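Home > Local > People > Small Business

News People Food Walks Letters Archive

Mending the collars: an hour with Nimal Akanda

2023-04-24

14 shares 3 comments

Nimal Akanda has been altering and repairing clothes in Walton for most of his working life, first from a market stall and now from two rooms above the old Trilomar shoe shop. He doesn't advertise. People find him through neighbours, or because the dry cleaner downstairs sends them up.

He learned from an aunt who took in school uniforms. "She gave me the hems because hems were dull," he says. "I did trousers for a whole August. By the end I could do a pair while listening to the cricket and not look down much."

Most of what comes through the door is still hems, with zips second. After that it is coats that need relining, and shirts where the collar has worn through before anything else. He turns the collar over, so the frayed side is hidden underneath, and the shirt goes on for a few more years. "A lot of people under forty haven't heard of it," he says. "They think I've put a new one on."

He keeps a notebook of jobs, and last year's ran to 522 entries. A few were refused. He won't take leather, and he won't take in a wedding dress in the week of the wedding.

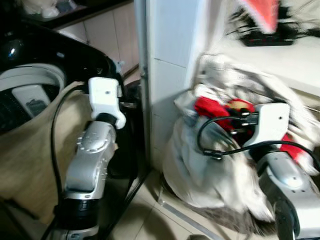 Washing is the subject he returns to most. In his view a good part of the damage he repairs is done at home, by people who wash too hot and too often. "A jumper doesn't need a wash every time you wear it. Hang it near a window. Do the zips up before anything goes in, and turn the jeans inside out."

He is less strict about colours than his aunt was, though he still washes anything new and red by itself the first couple of times. Fabric softener he avoids on towels and sportswear.

His main machine is a secondhand Tsai that cost him 200 pounds. A dealer once tried to sell him a computerised one for 3000. "It did 57 stitches. I use four," he says. "I told him I'd think about it, and I did think about it, on the bus."

He has taught a short evening class at the Nuvside centre for the past two winters. People bring something of their own to fix. Buttons come first, then a patch, then a hem by hand. He thinks the button is the hardest to teach, as everyone believes they can do it already and pulls the thread too tight.

Asked whether he will stop soon, he says his eyes are fine and his back is not. He has moved the cutting table up on blocks, and that has helped. The rooms are open every morning except when he is at the wholesaler's, and there is a note on the door when he is.

3 comments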